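Somebody has probably told you that shoelaces come undone if you didn't "tie them properly." Maybe a teacher, maybe your big brother. I heard it for years, and I don't fully believe it. Let's look at what laces do before we blame the person wearing them.

## What is a lace for?

A lace pulls the two sides of a shoe together. Each time it bends through an eyelet (that's the name for the hole), it rubs on the edge. The rubbing is called friction. Friction makes it hard for the lace to slide back out, so the shoe stays snug even before you tie anything.

The stiff end is called an aglet. If it falls off, the lace frays and you will have a miserable time getting it through the holes. Some people say a drop of glue fixes this. Sometimes it does.
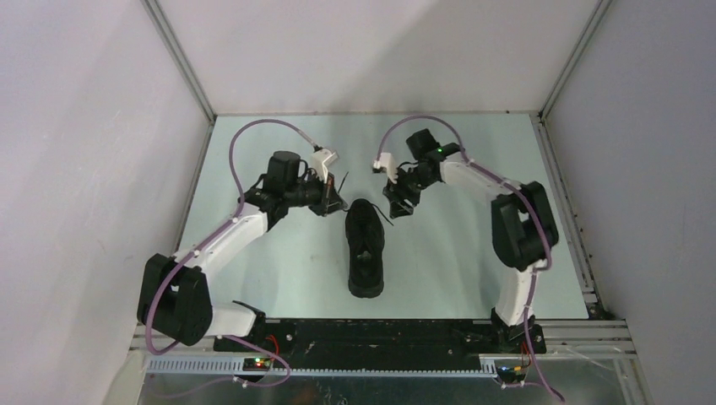 Now for the knot. The usual bow is a half knot on the bottom with two loops on top. It holds because the strings squeeze each other. Pull a loose end and the squeeze goes away, so the bow slides apart. It was made to come undone! We just want it to wait until bedtime.

## So why does it come undone at recess?

When you run, your foot hits the ground again and again. Every hit shakes the knot a little looser. At the same time your leg swings, and the ends of the lace whip back and forth and tug on it. Loosen, tug, loosen, tug. For a while nothing seems to happen, and then the whole bow can go in just a few steps.
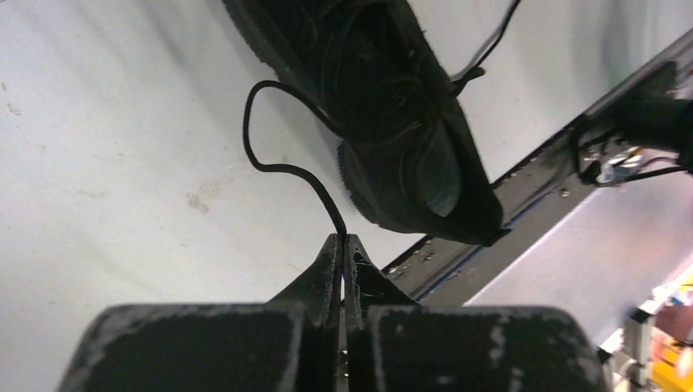
My neighbor Hamish Whitelaw says round laces are worse than flat ones. He may be right, since a lot of round laces are slippery. But I have had flat laces that wouldn't stay tied through breakfast, so I'd want to see a test first.

## Is there a better knot?

There's one claim I do believe. If your bow sits crooked, pointing toward your toes and ankle, you may be tying a granny knot. If it lies flat across the shoe, it's a reef knot, and that one holds better. To switch, cross the ends the other way when you start. Leave the rest alone. 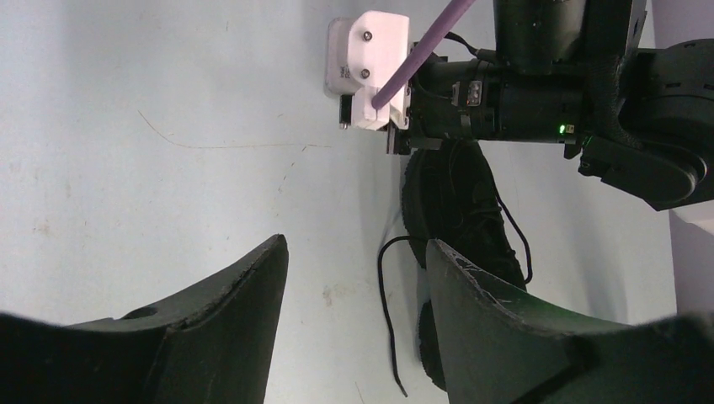
What about "magic" laces that never come loose? Be careful with words like never. Ask who is saying it and whether they are selling the laces.

## Test it yourself

1. Tie one shoe with a granny knot and the other with a reef knot. Use the same kind of lace on both.
2. Jump 300 times. Rest when you need to - it's a lot.
3. Write down which bow came loose first, if either did. 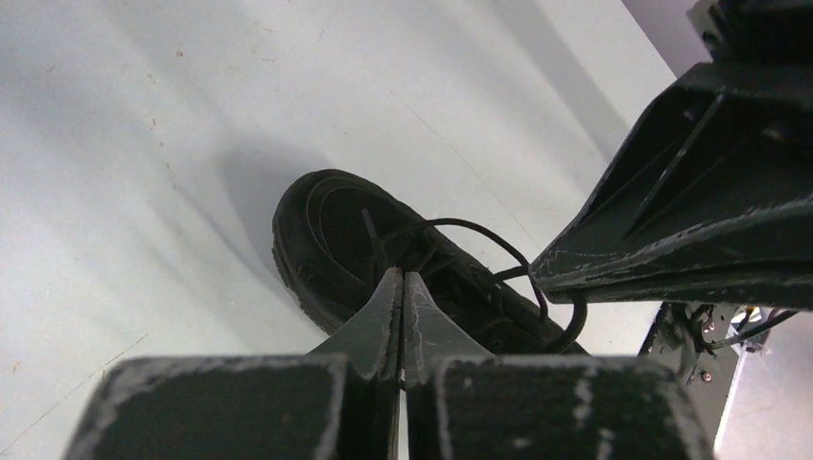 4. Swap the knots to the opposite feet and do it all again on another day. One try doesn't prove much.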